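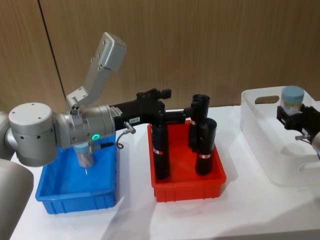
How well a household sorts its recycling depends a lot on what happens in the kitchen, long before a lorry comes to the street. Our group wanted to find out why so much of the wrong material ends up in recycling in Mosbridge, and whether a simple change at home would help. Colour was our starting point. A red bin is easy to pick out on a white tabletop, and we thought the same should be true on a kitchen floor or worktop, where most people in our survey had two containers that looked alike.

Background

Mosbridge collects paper and card one week and cans, glass and plastic bottles the next. Food scraps go in a separate caddy. The rules are printed on a leaflet that new residents get when they move in. Most of the people we spoke to had lost theirs. Yoghurt pots and film lids caused the most confusion, and greasy pizza boxes came next.

Method

We delivered a short questionnaire to 83 homes in the Torvik estate in February. 50 were returned. We asked where rubbish was kept, who usually took it out, and which of twelve common items the person would recycle. From the homes that replied, 30 agreed to take part in a two-week trial. Half of these were given coloured labels to stick on their containers, with a list of items in large print. The other half carried on as normal. At the end of each week we looked through one bag of recycling from each home, wearing gloves, and weighed anything that should not have been there.

One home in the group without labels went on holiday during the second week, so we used only its first bag.

Results

In the first week there was little difference between the two groups. In the second week the homes with labels had 40 per cent less wrong material by weight than the homes without. Most of the drop came from plastic film and tissues. Pizza boxes were still a problem in both groups, even though they were on the list.

The questionnaire showed that people in flats had more trouble than people in houses. Several wrote that they had no room for a second container and kept recycling in a carrier bag on the door handle. The bag was then put in the collection with everything still inside it, and the bag itself is not accepted.

Problems with the study

Two weeks is a short time. People also knew that we would be looking in their bags, which may have made them more careful. Our kitchen scales only read to the nearest five grams, and plastic film weighs very little, so some small amounts were recorded as zero.

Further work

We would like to repeat the trial over a full term with more flats, and to test a narrow container that hangs inside a cupboard door. The list should also say what to do with a box that is clean on the lid and greasy underneath, as this was the question we were asked most often.

Report handed in March 7, 2025.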